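Notes on the Stona capture kit, December 2019

I spent two days with the Stona handheld capture kit, which is sold as a pair of grippers, a pair of wrist trackers, a headset and a backpack unit. The list price is 3,301 per operator. My interest was narrow: whether it records usable demonstrations of soft goods. Rigid parts are easy and I skipped them.

The wrist trackers can be worn without the grippers, so I started there. Setup was 18 minutes, most of it calibration. The strap holds well on a bare forearm. I did not try it over a sleeve.
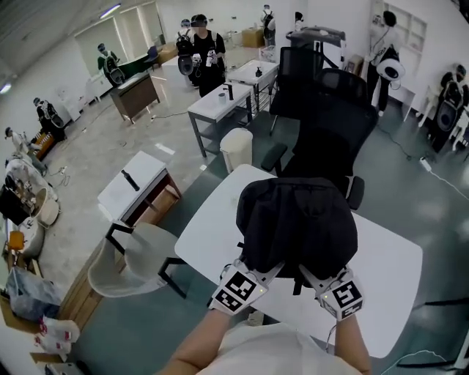 *Wrist trackers on, backpack on the table. Both status lights are green.*

Bare-hand recording is the stronger mode. Straps and loops are handled at normal speed and the pose data stays clean as long as one marker face points at the headset. Turning the wrist fully under the bag drops the track. It recovers when the marker returns, with a small jump that has to be smoothed later. The cable also needs more slack than the manual suggests.

The grippers are a different tool. The marker cube sits on top, clear of the jaw, and that placement is sensible. Thick knit fabric is the hard case. The jaw takes an edge securely, but a large piece bulges up and hides most of what the gripper camera could otherwise record. I changed the grip angle and shortened the reach, and got 40 takes I would keep.

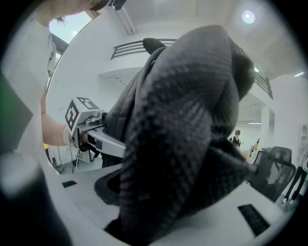 ## Weight, space and export

After an hour the forearm notices the gripper. Natalia Ocampo, who ran the second kit, preferred shorter sessions with the tool parked between takes, and her data was better than mine.

The vendor states that several kits can share one room. We had no marker confusion with other operators working at nearby tables.

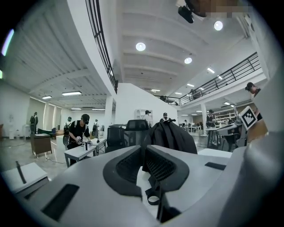 *Gripper camera view across the floor, second day.*

Export goes through Nemgate. A batch of 2,000 short clips loaded without errors, though the timestamps use a local clock and had to be shifted by hand. I reported this in November and the fix is still pending.

I would rent the kit before buying it. Next I want to repeat the knit fabric takes with the narrower Arellano jaws, if they fit the mount.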